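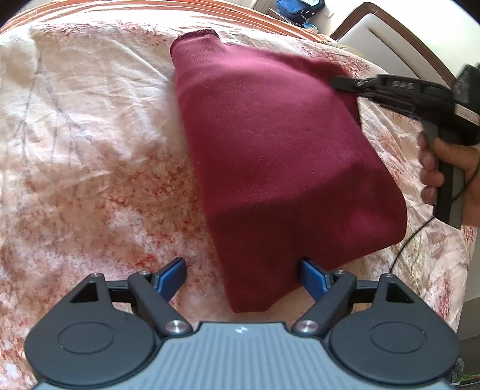
ベッドの上でえんじ色のニットをたたむ作業。右上はもう一つのグリッパ。

右手が遅れる、という故障のこと

三月に起きた故障について、忘れないうちに書いておきます。日本語で長い技術の話を書くのはあまり慣れていないので、変な言い方があったら、コメントで教えてください。前の記事で「電源を落とす」と「電源が落ちる」の違いを教えてくださった方、ありがとうございました。今回もその二つの言葉を使うので、緊張しています。

私の仕事は、服をたたむ動作を記録することです。Plorknessという小さい会社で、Corklowという名前の計画に参加しています。両手に一つずつグリッパを持って、指のかわりにその先で布をつまみ、たたみます。その記録を使って、実験室のロボットが同じことを練習します。ロボットの名前はModiseといいます。腕が二本あり、先についている指は、私が持つ物と同じ形です。

記録は、だいたい自分の部屋でします。実験室の机は平らで、表面がいつも同じなので、そこだけで集めるとロボットは机しか知らない状態になります。ベッドの上は布団がやわらかくて、しわがあり、模様もあって、条件がいろいろです。模様のある布団の上で、無地の服を動かすことも大切だと聞きました。そのため、私の部屋の布団は仕事の道具になってしまいました。夜に寝るとき、少し複雑な気持ちです。

最初の知らせは、実験室にいるSipho Shabalalaさんから来ました。昼ごはんの前でした。文章は短くて、「Modiseがセーターを投げた。けが人なし。電話できる?」と書いてありました。

「投げた」という言葉を見て、私は笑ってしまいました。電話で話を聞いて、笑ったことを反省しました。

Siphoさんの説明は次のとおりです。新しい記録で学習した動作を、Modiseに初めてやらせていました。速さは普段より低くしてありました。左の指がセーターの下のほうをつまみ、右の指が上のほうをつまんで、半分に折る動作です。左はきれいに閉じました。右は、まだ開いたままで腕が上がりはじめ、上がる途中で閉じました。そのとき指が布ではなく、机にかけてあった滑り止めのシートの端をはさみました。腕はそのまま予定の高さまで行こうとして、シートが引っぱられ、上にあった物が全部、Siphoさんのほうへ飛んできました。

上にあった物は、セーターと、温度計と、コーヒーの入っていないマグカップです。マグカップは割れました。Siphoさんは停止ボタンを押しましたが、押したのはカップが床に落ちたあとだそうです。「ボタンは近くにあった。でも私の手は、先にカップを受け取ろうとした」と言っていました。この話は、私の心に長く残りました。あとでもう一度書きます。

さて、原因を探すことになりました。

初めは、みんなModiseのほうを疑いました。右の指のモーターが弱っているかもしれない、という意見です。Siphoさんは指を外して、ねじを締め直し、開閉の試験をしました。何も悪いところがありませんでした。命令を出せば、すぐに閉じます。前の学習結果に戻すと、セーターは普通に折れます。つまり、ロボットの体は元気です。新しい学習結果だけが、右手を遅く閉じたがるのです。

それなら、遅く閉じることを誰かが教えたはずです。教えたのは私です。

正直に書くと、このときは少しつらかったです。自分のたたみ方が下手になったのかと思いました。冬のあいだ、私は右の手首が痛くて、グリッパの持ち方を変えていました。縦の持ち手をにぎる手の位置を少し下にして、楽な角度にしていました。そのせいで、つまむのが遅くなったのかもしれない。そう考えて、自分の記録を初めから見直すことにしました。

記録にはMilerというソフトを使っています。両方のグリッパの映像と、指の開き具合と、手の動きを一つのファイルにまとめてくれます。見直すときは、画面の上に映像、下に指の開きのグラフが出ます。私はふだん映像だけを見ています。服がきちんとたためていれば合格、という確認をしていました。映像では、私の右手は遅れていませんでした。布の端に指先を当てて、閉じて、それから持ち上げています。何回見ても、順番は正しいです。

グラフを見ると、違っていました。右の指の開きの線が、手を持ち上げはじめてから下がっています。

同じファイルの中で、映像の私は先に閉じていて、グラフの私はあとで閉じているのです。画面を止めて、戻して、また進めて、夕方までそればかりしていました。目が疲れて、最後はどちらが本当かわからなくなり、近所を散歩しました。散歩の途中で自動ドアが開くのが遅くて、ぶつかりそうになりました。関係ない話ですが、その日は何もかも遅く見えました。

次の日、データの係のNtombi Adamsさんに見てもらいました。Ntombiさんは映像を見ないで、数字だけを見る人です。右の開きの信号と、右の手の動きの信号を並べて、すぐに「ずれは200ミリ秒。全部同じずれ」と返事をくれました。人間が下手になったのなら、ずれは毎回違うはずだそうです。同じ大きさでずれているなら、時計の問題です。私の手首の問題ではありませんでした。

とても安心しました。でも、Ntombiさんの返事には続きがありました。「いつから?」

いつからずれているのかを調べるのが、次の仕事になりました。古い記録から順に開くと時間がかかるので、真ん中を開き、正常ならその後ろの真ん中を開く、というやり方をしました。日本語で二分探索というそうです。そして見つかったのが、1955番の記録です。1955番は、途中まで正常で、途中からずれていました。一つのファイルの中に境目があったので、原因を見つけるにはとても助かりました。

その境目のところを映像で見ました。厚い上着の袖を中に入れようとして、私は右手を大きく外へ回しています。そのとき、持ち手の下から出ているケーブルが、ひざの下に入っていました。手を回すとケーブルがぴんと張って、次の瞬間、右の開きのグラフが短く途切れます。すぐに戻ります。戻ったあとから、200ミリ秒遅れています。

ケーブルが引っぱられて、コネクタが一瞬だけ離れたのです。Milerは接続が切れると、自動でつなぎ直します。便利な機能です。ところが、つなぎ直したときに、開きのセンサーの時刻だけを新しく合わせていて、その合わせ方に間違いがありました。画面には何も出ません。音も鳴りません。ログのファイルには一行だけ「再接続」と書いてあります。私はログを開いたことがありませんでした。開く必要があることも、知りませんでした。

もっと困ったことがあります。このずれは、Milerを終了しても直りませんでした。合わせた値が設定に保存されて、次に起動したときにも使われるからです。1955番のあとの私の記録は、11日間、全部ずれていました。

11日間です。私はその間、毎日まじめに働いて、毎日、合格の印をつけていました。

ロボットの立場で考えてみると、Modiseは私が渡したとおりに覚えたのです。「右手は、上がりながら閉じるものだ」と習いました。薄いシャツなら、それでも少し引っかかって、なんとなく折れてしまいます。だから途中の評価では、悪い点がつきませんでした。厚いニットになって、指が布の下へ滑りこみ、シートをはさんで、やっと目に見える失敗になりました。Siphoさんは「カップ一つで済んでよかった」と言います。私もそう思いますが、あのカップは私がおみやげであげた物だったので、残念でもあります。

直したことを書きます。同じような仕事をしている方がいれば、参考になるかもしれません。

まず、ケーブルの通し方を変えました。前は持ち手の下からそのまま布団の上にたらしていました。服をたたむと体の向きが変わるので、ケーブルはいつのまにかひざの下に行きます。今は、ひじの近くで一度バンドで留めて、背中のほうへ回しています。初めはバンドをきつくしすぎて、腕に赤い跡がつきました。少しゆるくて、指が一本入るくらいがちょうどいいです。コネクタのところにも余裕を作って、引っぱられる力がバンドで止まるようにしました。

次に、記録の始めと終わりに、左右の指先を軽く合わせて閉じる動作を入れました。両方を同時に閉じるだけです。グラフで左右の線が同じ時刻に下がれば、時計は合っています。終わりにもするのは、途中で切れた場合を見つけるためです。1955番のような記録は、始めの確認だけでは見つかりません。動作は短いのですが、集中しているとよく忘れます。私はベッドの頭のほうに「閉じる!」と書いた紙を貼りました。部屋に来た友だちが、窓のことだと思って窓を閉めてくれました。

Milerのほうは、Ntombiさんが作った人たちに報告を送りました。新しい版では、再接続が起きると記録が止まり、大きい赤い字が出ます。作業が中断されるので、正直なところ面倒です。昨日も二度止まりました。一度目は私がケーブルをふんだからで、二度目はまだ理由がわかりません。調べています。

ずれた記録は、捨てるか直すかで意見が分かれました。ずれの大きさがいつも同じなら、計算で元に戻せます。Ntombiさんは直せると言い、Siphoさんは全部捨てたいと言いました。カップが飛んできた人の気持ちとしては、よくわかります。結局、1955番は教材として残し、そのあとの記録は時刻を戻して、別の名前の場所に置きました。学習に使うのは、一つずつ映像と比べて確認した物だけです。その確認を今、私がしています。自分が服をたたむ映像を毎日見るのは、ふしぎな体験です。左のそでを折るとき、必ず口で何か言っています。音が入っていなくてよかったです。

最後に、停止ボタンのことです。

Siphoさんの手は、ボタンより先にカップのほうへ動きました。動いている腕の下へ、手を出したのです。腕は遅い設定だったので、何も起きませんでした。でも、あの話を聞いてから、私は自分でも試してみました。実験室に行ったとき、Modiseの電源を落とした状態で、Siphoさんに机の物を予告なしに落としてもらいました。落としたのは消しゴムです。私の手も、ボタンではなく消しゴムのほうへ行きました。わかっていたのに、行きました。もう一回やっても同じでした。

今、実験室では、動作を試すときは机の上に服以外の物を置かないことになっています。温度計は壁に移しました。飲み物は部屋に持って入れません。滑り止めのシートは、端を机の裏に折って留めました。それから、試す人は両手で持つ形のスイッチを使います。両手で押している間だけロボットが動くので、手を出せば、手が離れて、ロボットは止まります。Siphoさんは「肩がこる」と文句を言っていますが、使っています。私の部屋にはロボットの腕がないので、この規則は関係ないのですが、記録のときにベッドの上を片づける習慣はつきました。前は、たたむ服の横にスマートフォンを置いていました。

確認はまだ終わっていません。厚い服の記録が一番多くて、一番時間がかかります。手首は少しよくなりました。持ち方は、前の高さに戻しています。

追記:「ぴんと張る」はカタカナでも書きますか。辞書ではひらがなでしたが、同僚の日本人は「ピンと」のほうが自然だと言いました。どちらがいいか、わかる方がいたら教えてください。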